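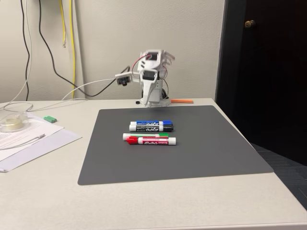
Chapter 6
Reading a Sales Sheet: The Small Arm Kit

Suppose a company wants to sell you a robot arm for your desk. The arm comes as a box of printed parts, motors, screws, a camera and a download link. The sales sheet says it can be taught to sort, hand over and put away small objects "in an afternoon." Should you believe it?

This chapter takes that question slowly. Our main case is the Voltero, a kit sold by a small firm called Gramska. We chose it because it is cheap enough for a school or a home shop to consider, and because its sales sheet makes nearly every kind of claim you will meet in this field. Some of those claims hold up well. Others are so loosely worded that no test could prove them wrong, and you should learn to spot that kind first.

Start with the job itself. A popular demonstration for arms of this size uses dry-erase markers. Four of them on a gray mat, in blue, black, green and red, look like an easy problem. A child of three can pick one up. For a machine there is more to it. The markers lie in pairs, so fingers closing on one may bump its neighbor. The red cap points left while the blue and black caps point right, and a program that expects every cap on the same side will be in trouble. All of the barrels are white, which leaves the caps and the printing to tell one marker from the next.

Now look at how the sales sheet handles the same job: "Voltero reliably picks and places everyday desk items." Read that sentence twice. How many tries does "reliably" cover? Which items? Who put them on the table, and were they put in the same place each time? A seller can make an arm look very good by starting every trial from one friendly layout.

When we wrote to Gramska, the firm sent a results table covering 2000 attempts, of which 1263 were scored as successes. That is a little over 63 percent. It is a respectable number for a kit at this price, and we give the company credit for sharing it. But it is a long way from what most buyers would call reliable — and it appears nowhere on the sales sheet.

The table raised a second problem. In 396 of the successful attempts, a person had straightened the object by hand before the arm closed on it. Gramska counts these as successes because the object did end up in the right place. Take them out, leaving the total number of attempts unchanged, and 867 remain, or a little over 43 percent. Neither figure is a lie. They answer different questions, and the buyer has to know which one is being answered.

Amna Khattak, who tested the kit for us, raised a more practical complaint. The manual tells the owner to "prepare a suitable work area" and leaves it there. In her view that one line hides much of the labor. A mat has to be chosen, the lighting has to stay even, the camera has to be aimed, and the cables need somewhere to go. If any of these changes, the training may have to be done again. Her notes, printed in Section 6.3, put the setup at two full days. You may be faster. We doubt you will do it in an afternoon.

We will also look at two rivals. The Domínguez kit costs more and makes fewer promises. Okadden sells no hardware at all; it offers a monthly service that trains the arm you already own, and its terms of use deserve a section to themselves.

By the end of the chapter you should be able to:

Pick out the claims on a sales sheet that can be tested.
Write down what counts as a success before a trial begins.
Work out a success rate with and without human help.
List the setup work that a quoted price leaves out.

Key terms: gripper, trial, success rate, human assist, starting layout, work area

Before You Read

Find an advertisement for any machine that claims to save time at home. Underline each word that describes how well it works. Next to each one, write the measurement you would need to check it. If you can't think of one, leave the space blank and bring the page with you to Section 6.1.

6.1 What "Works" Means

The word "works" is used eleven ways in the Voltero material, and we begin with the weakest of them. In its opening paragraph, the arm "works with" any laptop. What the installation guide asks for is a good deal narrower.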